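How to pack a day's food for a long walk with your dog

We get asked about food more than anything else on this site, more than boots, more than ticks, even more than what to do when a kelpie rolls in something dead. So I've finally written down how we do it! It works for a walk of five or six hours with one or two dogs, and you can scale it up if you're heading out with a mob.

Start the night before

Do the water first. I carry two litres for myself and a litre and a half for Hava, who is a 31 kilo lump of a dog and drinks like a horse after any kind of climb. In August I can get away with less. Freeze one small bottle and put it in the bag next to the lunch, and by midday you've got cold water and a sandwich that hasn't gone sweaty.

Then weigh the dog's food. Take her normal breakfast, split it into three small bags and feed one at each stop. A big meal followed by a big hill is a bad idea for any dog, and deep-chested breeds especially, so leave half an hour of lying about after each one. Your vet can tell you if yours needs extra on a long day.

Pick food you can share

This is my favourite trick. If you and the dog can eat some of the same things, you carry less and there's no sad face staring at you while you eat. Ours love:

Cucumber, cut into chunks (crunchy, full of water, gone in seconds)
Carrot sticks
Apple slices with the core and pips taken out
Plain cooked chicken, no skin, no bones

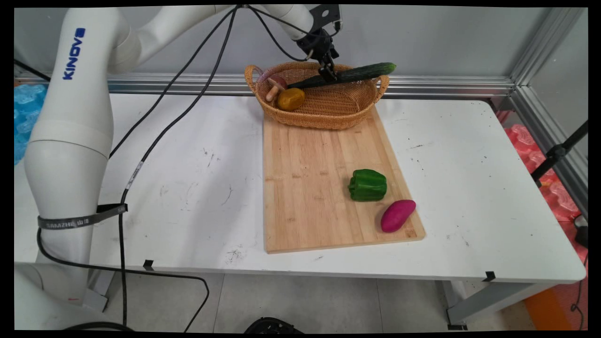
A whole cucumber keeps better than a sliced one.

Leave the grapes, sultanas, onion, chocolate and macadamias at home, and read the label on your peanut butter for xylitol. A lot of trail mix has sultanas in it, so if you can't live without the stuff, keep it zipped up in a top pocket where a nose can't get to it.

Pack it in the order you'll eat it

Lunch goes at the bottom, morning tea on top of that, and the dog's bowl right at the top with the first bag of kibble folded inside. I learned this on the Sollon track, which climbs 739 metres from the car park to the saddle, when I had to empty my whole pack onto wet grass to find a bowl. Cù, who belongs to my mate Tài Tạ, ate my muesli bar while I was looking. Wrapper and all! (He was fine. We rang the vet anyway.)

Plan your stops

Have a look at the map and mark your stops before you leave. I like a short one in the first hour to check paws and harness straps, a proper one somewhere shady near the top, and one more on the way down. If there's a creek, brilliant, but check for blue-green algae signs before anyone has a drink or a paddle.

Keep lunch well back from lookouts. Dogs get excited, food gets dropped, and you don't want anyone lunging for a bit of chicken near an edge.

Carry it all out

Scraps too, please. Apple cores and peel hang around for ages, and they bring in animals that shouldn't be eating them. I take two zip bags, one for rubbish and one for poo, and I've marked them with very different colours of tape.

Next up is Eylül Sezer's guide to booties, with her tips for getting them on a dog who would rather eat them.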